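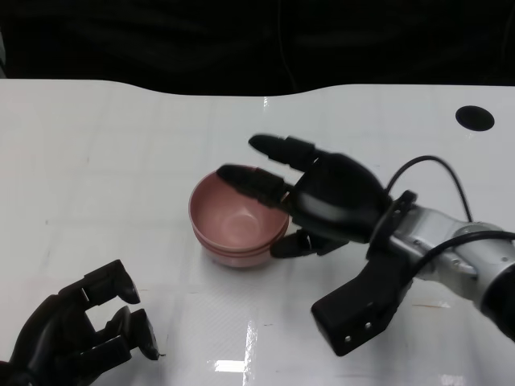
Two pink bowls on the white table, morning.

March, 7:00 a.m. Started on the nesting problem before breakfast. The two pink bowls were the first pair because they were already out. They sit upright in each other without tilting, and the rim of the lower one shows as a second line just under the rim of the upper. That gap is the part I care about. If the lower rim is visible there is something for a fingertip to get hold of. If it disappears, the stack behaves like one bowl until somebody pulls too hard.

The color was sold to me as rose. Under the table light it is closer to dusty pink, slightly lighter inside than out. I wrote "pink, muted" on the inventory sheet and left it at that. The Gullari catalog has four names for what I would call pink and I am not going to keep them apart in a kitchen.

The white tabletop is a good surface for this work. It is glossy enough that crumbs show, and the light color makes it easy to see whether a bowl is sitting flat. Drawback: it shows every fingerprint. Wiped it down twice, once with plain water and once with a few drops of dish soap in 500 ml of water. The soap version left a film near the far edge, where the outline dips inward and I always lose track of what I have wiped. Went over it again with a dry towel. The round hole toward the back right still has no grommet. I ordered one from Unico and it arrived a size too small, dropped straight through, and is now in the drawer with the spare hinges. Measure the hole before reordering. Measure it across in both directions.

8:15. Coffee. Read the shelf instructions again. The shelf is the Nallemora wall unit, which I put up in the fall and have been underusing. Clear height between the two lower boards is 7 inches. I had been storing bowls there in a single layer, which is a waste of most of that height, and the overflow has been living on top of the refrigerator. The purpose of today is to get everything off the refrigerator.

Method, for the record, because I will want it again when I do the plates:

Take everything out. Sort by rim diameter first and by color not at all. Try each bowl in the next size up and see where it stops. A bowl that stops on its foot is fine. A bowl that stops on its wall is going to wedge, and wedged bowls chip at the rim when they are separated. Same-size pairs get tested separately by lifting the upper one straight up with one hand. If the lower one comes along, the pair gets a sheet of paper towel between them or gets split up.

The pink pair passed the lift test at the second attempt. At the first attempt I had put them together damp and the lower one followed for an inch or so before letting go. Dried both and repeated. Clean separation. This confirms what I suspected about the dish rack, namely that I have been stacking too early. An hour in the rack is not long enough with the window closed.

10:30. Weighed the everyday stack on the kitchen scale. 1,175 grams, without the serving bowl, which is too wide for the platform and covers the display. The bracket label gives a limit far above that, so load is not a concern. Reach is. The upper board of the Nallemora is 55 inches from the floor, and anything heavier than a couple of bowls at that height has to be lifted with both hands — fine on a dry day in shoes, less fine in socks. Heavy stacks go on the lower board. Light ones and the colander go up.

Tried the felt separators from Nägeli that have been in the pantry unopened. They are well made and too thick. Each one adds enough height that a stack of five no longer clears the board above. Kept two for the serving bowl and put the rest back in the bag. Paper towel, folded once, does the job at a fraction of the height and can be thrown out when it gets greasy.

12:00. Lunch at the counter. The table was still in use.

Afternoon went slower. Two of the older bowls have a rough ring on the foot, unglazed, and I found matching gray scratches inside the bowls they had been sitting in. Rubbed the rings with fine sandpaper, wet, until they stopped catching on a fingernail. The scratches came out partly with baking soda paste. What is left is visible only at an angle. Those two now go at the bottom of their stacks, where the foot touches the board and nothing else.

3:40. Everything is back on the shelf. Final arrangement, left to right on the lower board: cereal bowls, the pink pair, soup bowls, mixing bowls. Serving bowl alone on the right with its felt. The pink pair stays a pair and is used first, partly on account of size and partly because it is nearest to where my hand goes. Top of the refrigerator is clear for the first time since the move. It needed degreasing, which took longer than the shelf did.

Open items. Grommet, correct size. Second hook for the towel. Lids: there is a box of them, and I did not open it. Check the lower board with a level in a month and write down the reading. Plates next, starting with the ones that rock.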